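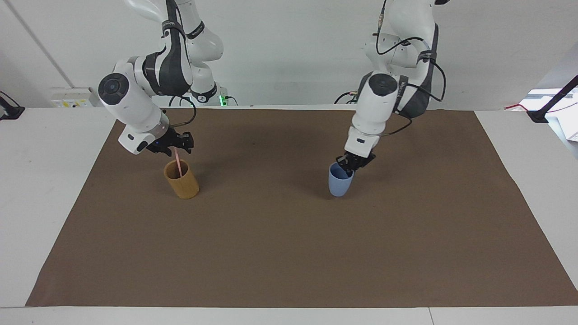 件名:Fikell のヘアドライヤー、使用中に冷風へ変わってしまう件
状態:解決済み
カテゴリ:ヘアケア機器/ドライヤー

最初の投稿

こんにちは。日本語は母語ではありませんので、わかりにくい文がありましたら、すみません。できるだけ正確に書きます。

Fikell のドライヤーを使っています。髪は肩より長く、量が多く、くせがあります。今まで問題はありませんでしたが、12月に入ってから、乾かしている途中で風が急に冷たくなります。スイッチは「強・温風」の位置のままです。風の量は変わりません。温度だけが下がります。そのまま待つと、温風に戻るときと、戻らないときがあります。

使用の環境は次の通りです。
場所:洗面所。コンセントは壁のものを直接使用。延長コードは使っていません。
使う時間:夜、9時ごろ。
使う前にすること:タオルで水分を取り、Dridirik の洗い流さないトリートメントを毛先につけます。
ノズル:細いノズル(付属品)をつけています。

自分で試したこと
1. 電源を切って、プラグを抜き、30分待ちました。次に使うと、最初は温風が出ますが、また冷風になりました。
2. 台所のコンセントで使いました。結果は同じです。
3. ノズルを外しました。冷風になるまでの時間が少し長くなりましたが、直りません。
4. 冷風ボタンが押されたままになっていないか、確認しました。ボタンは正常に戻ります。

保証書はありますが、購入した店のはんこが薄くて、読めません。この場合も修理を受けることができますでしょうか。よろしくお願いいたします。

サポートからの返信

お問い合わせありがとうございます。詳しい状況をお知らせいただき、大変参考になりました。
お書きの症状は、本体内部の温度が上がりすぎたときに働く保護機能の可能性がございます。次の2点をご確認ください。
・後ろの吸い込み口に、ほこりや髪の毛がついていないか。
・吸い込み口のカバーを外した内側の網に、白っぽい膜のような汚れがないか。
お手入れの際は必ずプラグを抜き、本体が冷めてから行ってください。水洗いはできません。
保証書につきましては、レシートまたは注文履歴の控えがあれば受付可能です。

追記(投稿者)

早い返事をありがとうございます。確認しました。

外側の吸い込み口は、毎週ふいていますので、きれいでした。しかし、カバーを外すことができるとは知りませんでした。左に回すと外れました。説明書をもう一度読みましたら、12ページに小さく書いてありました。私の不注意です。

内側の網には、灰色のほこりと、少しべたべたした汚れがありました。乾いた歯ブラシでこすりましたが、べたべたの部分は取れませんでした。アルコールを使ってもよいですか。中に部品が見えますので、こわくて、まだ使っていません。

もう一つ、関係があるかもしれないことを書きます。11月の終わりから、Van Wyk のヘアスプレーを使い始めました。前髪を固定するためです。ドライヤーの風を当てながら、スプレーをしています。この使い方は正しくないでしょうか。

サポートからの返信

ご確認ありがとうございます。
べたつきの原因は、整髪料の成分が空気と一緒に吸い込まれたものと考えられます。アルコールを本体に直接かけることはお避けください。綿棒の先に少量をつけ、取り外したカバー側の網のみをふき、完全に乾いてから取り付けてください。本体側は、乾いた柔らかいブラシで軽くはらう程度でお願いいたします。
また、スプレーには燃えやすい成分が含まれるものがございます。運転中のドライヤーの近くではご使用にならないでください。スプレーの後に温風を当てる場合は、製品の表示をご確認のうえ、十分に換気をしてからお願いいたします。

追記(投稿者)

教えていただいた通りに掃除をしました。綿棒を2本使いました。カバーは窓のそばに置いて、朝まで乾かしました。

その夜、髪を全部乾かしましたが、一度も冷風になりませんでした。次の夜も同じです。風の音も、前より低くなったと思います。前は「ヒュー」という高い音がありました。

スプレーは、ドライヤーを切って、片付けてから使うことにしました。前髪は、先に Wosberg の丸いブラシで形を作って、冷風で冷ましてからスプレーをします。この順番のほうが、朝まで形が残るようです。

サポートからの返信

症状が改善されたとのこと、安心いたしました。
カバー内側のお手入れは、月に2回を目安にお願いいたします。もし再び同じ症状が出る場合や、焦げたようなにおいがする場合は、すぐに使用をやめ、このチケットに返信してください。修理の受付をご案内いたします。
ほかにご質問がなければ、解決済みに変更いたします。

追記(投稿者)

はい、変更してください。保証書といっしょに、注文履歴を印刷したものを箱に入れました。
最後に、お願いがあります。カバーの外し方は、説明書の最初のほうに、絵と一緒に書いてあると助かります。私のように、漢字を読むのに時間がかかる人もいます。
ありがとうございました。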